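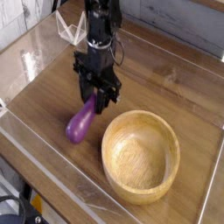

L'aubergine jouet, tenue au-dessus de la table en bois

Jouets en plastique pour la dînette : neuf ou vide-grenier ?

marmotte38
Bonjour, je cherche des fruits et légumes pour la dînette de ma fille (2 ans). Le coffret Flutusard neuf est à 40 euros, je trouve ça cher. Vous achetez d'occasion ?

Shuzhen Dai
Toujours d'occasion. En septembre les vide-greniers en sont pleins. Je lave à l'eau savonneuse, je rince, je laisse sécher une nuit.

pat_du_lac
Pas d'accord pour les tout-petits. Sur les vieux jouets on n'a plus l'emballage, donc ni l'âge conseillé ni le marquage. À 2 ans tout va à la bouche.

Shuzhen Dai
Le marquage est souvent moulé dessous. S'il n'y est pas, je repose.

Yuzhen Li
Chez nous les pièces creuses ont pris l'eau au lavage et ça a moisi dedans. Jeté. Les pleines tiennent bien.

marmotte38
Et le bois ?

pat_du_lac
Plus lourd, et la peinture s'écaille. Le nôtre venait de chez Grokska, il a fait un hiver.

Yuzhen Li
Le mien a quatre ans et pas un éclat. Ça dépend surtout de l'enfant.

marmotte38
Bon, je passe à la ressourcerie jeudi et je regarde dessous. Si je ne trouve rien je prends le coffret.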